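Forum > Automation > Simulation and Virtual Commissioning > Grippers and Hands

**torvik_lab**
Hello all. I need some advice about the setup of one simulated cell. We call it Torvik, like the real one. It has two arms with finger hands, both mounted on one base, and a piece of furniture with an object inside that the arms must reach. The controller runs at 1000 Hz and it is the same controller code as on the real machine. The cameras give 30 frames per second.

My problem is the right hand. When it closes on a part, the part creeps slowly through the fingers. After a minute it has turned so much that the next motion is wrong. The left hand does not have the problem, but I must admit that the left hand is used much less in our program. We are on Firis build 524.

I already raised the friction of the finger pads two times, and it became only a little better. Is this a known thing in Firis, or did I make a mistake in my cell file?

**mbeckers**
What is your physics step? And what do you hold when it happens, a round part or something long? Please post a few captures, it's hard to say from words.

**torvik_lab**
The physics step is 2 ms, the default of the template. It happens with all parts, but thin ones are worse. Captures are below. I turned off the overlay with the joint values, so you see only the cell.

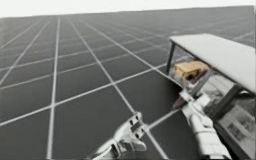
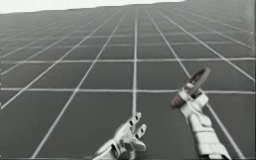
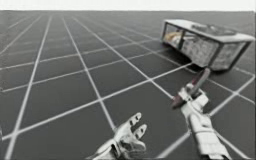 Simulated cell, both hands. Ring part in the second capture, long tool in the third.

**mbeckers**
Thank you. Your step is 2 ms and your controller wants 1000 Hz. So for every physics step the controller computes two times, and the second time it sees the same finger positions as before. Your integral part then pushes on old data. I would put the step to 1 ms first and touch nothing else. Put also the friction back to where it was, otherwise you will not know what helped.

**Irby**
I don't agree that this is the reason. We ran for half a year with a slower physics step than the controller and the grip was quiet. Creep in a closed hand is nearly always the contact model. Soft contacts let a part slide a little in each step, also with high friction. Look in the cell file if the pads have their own contact stiffness or if they take it from the global value.

Also the ring in the second picture is thin and the fingers go around the lower part of it. What collision shape does it have? If it was imported as a convex hull, the hole is closed for the physics, and the fingers that you see in the hole are pushed out all the time.

**torvik_lab**
@Irby I didn't think of this. I checked and yes, the ring is one convex hull. The long tool is also a hull, but for such a shape it should be nearly the same as the real form. The pads take the global stiffness.

**mbeckers**
The hull is a good find, for the ring. It does not explain the tool. He wrote that all parts creep.

**Irby**
For the tool I stay with soft contacts :)

**agnes_g**
I maintain the cell files at Wesow, so maybe I can add something from the boring side. When we set up a new cell we go in this order:

1. Physics step equal to the controller period, or the controller called only once per step. Mixed rates are possible, but then write it down in the file.
2. Collision shapes of everything that the fingers touch. Rings, handles and open boxes must be split in several pieces.
3. Mass of the parts. A missing mass gets a default value, and this value is much too heavy for a small part.
4. Contact stiffness of the pads, as their own entry.
5. Friction, last.

Most people begin with number 5 and so did I. After each point I close both hands on the same part and let it stay for five minutes, then I compare the part pose with the start. Please do it also with the left hand, even if it is used less – you want to know if the two hands have the same entries. In our first cell somebody had copied the right hand from an older file and it had different joint damping.

Agnes Grønli

**torvik_lab**
Thank you Agnes, this list is very helpful. Number 3 was wrong too, the tool had no mass entry.

Current state: step is 1 ms, the ring is split in pieces, masses are in, friction is back to the original value. The tool still creeps, but now it is slow enough that I had to look in the log to see it. The ring I could not test for the full time because the simulation became slower than real time with the smaller step, and the cameras make it worse.

**mbeckers**
Turn the cameras off for the grip test, you don't need them there.

**Irby**
And set the pad stiffness before you test again. It is number 4 :)

**torvik_lab**
Yes, I do both tonight. One more question: the furniture is also imported as one mesh, and the arms must reach inside of it. Do I need to split this one also, or is a triangle mesh fine for a thing that never moves?

**agnes_g**
For a fixed body a triangle mesh is OK. Only check that it is really marked as fixed.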